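Keeping Household Records: A Revised Approach

25 October 2018

This post replaces the earlier guidance on this blog about household paperwork. Readers who set up their files under the old method do not need to start over. The changes concern how long papers are kept, where they are kept, and what is written on the outside of the folder.

The method was first drawn up when the contents of the house at Rokenby had to be sorted. The papers there went back to 1917 and had been stored by whoever last handled them, in drawers, hatboxes and the space under the stairs. The final list ran to 486 items. Many were receipts for goods that no longer existed. A smaller number were of real importance, including a boundary agreement with the neighboring property at Lovness, which had been folded inside a seed catalog.

Scope

The method covers papers that a household receives or creates in the ordinary course of living: deeds, leases, insurance policies, tax returns, medical records, school reports, warranties, manuals and letters. It does not cover photographs. Photographs require different storage and will be treated in a separate post.

Business papers should be kept apart from household papers at all times. Where one person runs a business from home, a shared bill such as electricity should be filed with the household and a copy placed with the business.

The Two Groups

All papers are divided into 2 groups. Standing papers are those that remain in force until something replaces them. A deed is a standing paper, as are a will, a birth certificate and a current insurance policy. Passing papers are those that lose their use after a known period. Utility bills, pay slips and most correspondence belong in this second group.

Under the earlier guidance there was a third group for papers of uncertain status. It has been withdrawn. In practice the third group grew faster than the others and was never reviewed. A paper of uncertain status should now be treated as a standing paper until the next yearly review.

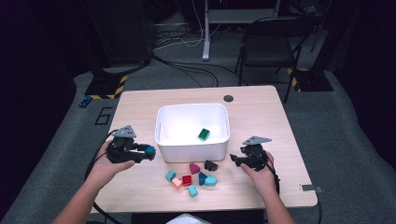
The yearly review takes place in January. Each folder of passing papers is opened, and anything past its period is removed. Standing papers are checked only to confirm that they are still the current version. An expired policy is moved to the passing group on the day the new one arrives and should not wait for the review.

Papers that show an account number, a signature or a date of birth should be shredded. All other papers may be recycled in the usual way.

Labels

Each folder carries a label stating the subject, the group and the year in which the folder was opened. The name of a family member should appear only where the papers relate to that person alone. Labels such as "Important" or "Misc." are not to be used. The folder that held the Lovness agreement at Rokenby was marked "Garden, etc.," and this delayed its discovery by several weeks.

Pencil is preferred for the label itself. Ink from ordinary pens had faded on many of the older folders, while the pencil remained easy to read.

Storage

Standing papers are kept flat in a closed box on an inside wall, away from kitchens, bathrooms and basements. The boxes in use here are from Soltine and were chosen for their depth, which allows a legal-size sheet to lie without folding. Any box of similar size will serve. Metal paper clips and rubber bands should be removed before storage, as both leave marks.

Passing papers may be kept upright in a drawer or cabinet close to where the mail is opened. The nearer the cabinet, the more likely it is to be used.

A list of all standing papers should be held by one person outside the household. The list gives the name of each paper and its location and does not need to include copies.

Questions Received

Several readers asked whether scanned copies may replace originals. For passing papers this is acceptable. For standing papers, the original should be retained in every case.

One reader asked about the Fonseca numbering method, in which every sheet receives its own number. It is a sound method for large collections and was considered for Rokenby. For a household of ordinary size, the labor of numbering is greater than the time saved in searching, and it has not been adopted here.

Further questions may be left in the comments. Replies are usually posted within two weeks.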